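Vasylenko workers' council publishes its own account of the Grirent trial

September 13, 2026 – The staff council at Vasylenko, a contract packing firm, today published its findings on the robot arm installed on line two in April. Management has called the trial a success. The council is less sure.

The arm, supplied by Pleler and run with Grirent software, was introduced to take over the repetitive picking that staff had long complained about. The promise was 30 percent less hand sorting per shift and more time for checking and repairs. More than 20 people have worked next to it since then, and the council spoke to all of them.

Many report less wrist and shoulder strain. They also report a new kind of job: standing by, clearing stops and resetting the cell. The council logged 252 stops that needed a person. Most took under a minute, but they broke up every other task on the line.

"I was told I'd be doing more interesting work," said Tatu Magesa, who chairs the council. "So far I wait for it to stop, and then I fix it. My back is better, I'll give them that. My pay grade is the same."

The gripper has two finger-like jaws on a narrow wrist, and small items are its daily business.
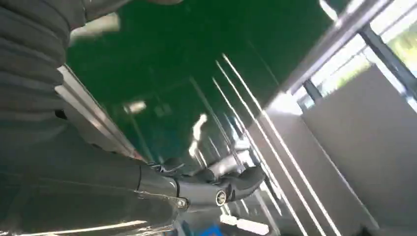 What the council is asking for

Management plans a second arm at the Brosen site. The council wants three things settled first: paid training of 30 hours for everyone assigned to a cell, a written grade for the people who tend it, and stop counts published next to output figures – the monthly bulletin has so far carried only the output.

The full findings are available to staff and press from the council office at Vasylenko.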